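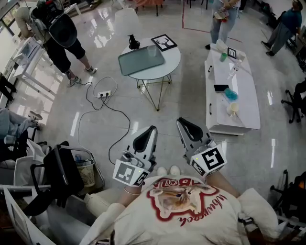

Side table and tiled floor, front room.

Arkcombe, March 2000

She has run the Arkcombe bell ringers' practice for longer than she cares to say, and we meet in the tea room opposite the church with the windows steamed up and a coach party arriving. She has an hour, less if the bus is early. So, straight in.

How did she start? "By accident. My aunt rang, she was short of a pair of hands, I was eleven and bored. They gave me the treble and told me not to look up. I looked up." Rope burn, both palms. She was back the next week.

The tower has six bells. The oldest is dated 1746 and is, she says, the one with the temper. "You pull her the same as the others and she hangs about at the top, thinking. Then down she comes. Learners hate her. I put them on her early, gets it over with."

What people get wrong is strength. They see the ropes and think you need arms like a blacksmith. "The bell does the work. You're just reminding it. The biggest man we ever had lasted 2 practices, he fought it the whole time and went home with his shoulders in bits." The best learner she has taught was a retired dinner lady who barely reached the sally, that's the woolly striped part of the rope, and had to stand on a box.

We talk about the stairs. 60 of them, stone, worn in the middle, no rail until last October. She counts under her breath going up, still does. Tea arrives, wrong cake, she eats it anyway.

Numbers, then. Not the sums, the ringing. Call changes are what Arkcombe mostly does, where someone shouts out who follows who. Method ringing is the other thing, all done from memory, and she came to it late. "I learnt it walking the dog. Tapping it out on my leg. People crossed over." Her longest go took the band past 1000 changes without a stop and she remembers almost none of it, only that her nose itched from the first minute to the last.

Do the neighbours mind? A shrug. "One or two. We stop at nine. There was a letter about it being a racket, and to be fair that night it was a racket, we had three beginners on."

The ropes want replacing this year. Two are already spliced and she does'nt like the look of the tenor's. New ones take weeks to settle, stretching and shrinking with the weather, so everyone will be grumbling by summer. She would rather have the grumbling — a rope going mid-pull is no joke.

Would she ever give it up? Long pause, coat half on. "When I can't do the stairs. Then I'll learn handbells, I suppose, and sit down to it." She can see her bus. Practice is at half past seven, newcomers welcome, wear somthing with short sleeves and leave the scarf at home.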